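About Retton

2 min read
March 2022 | By the Retton office
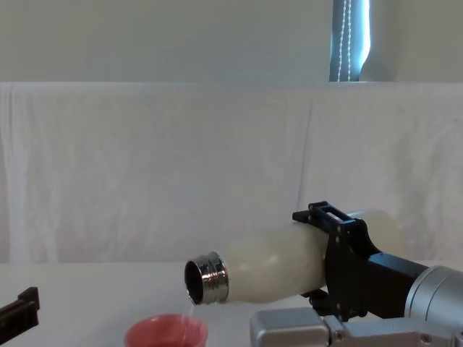

Pouring into a red cup from a white bottle.

Retton is a small company from Bindutow. We supply drinking water to offices, schools and sports clubs, and we have been doing this work for many years. We began with one van and 600 litres per day from the Bevan spring, and the first customers were our neighbours.

Today we have 2 vans and a filling hall on the Vondeo road. The hall can fill 1000 litres in one hour. The water is tested in November and again in spring, and every customer may ask for the results by post.

We do not make long contracts. You order by telephone before noon and we deliver on the next working day. Empty containers we take back, wash and use again. If a container is damaged, please tell the driver and he will change it without cost.

Visitors are welcome in the hall, but please call first, as the gate is kept closed during filling. School classes can come in the mornings.

14 shares | 2 comments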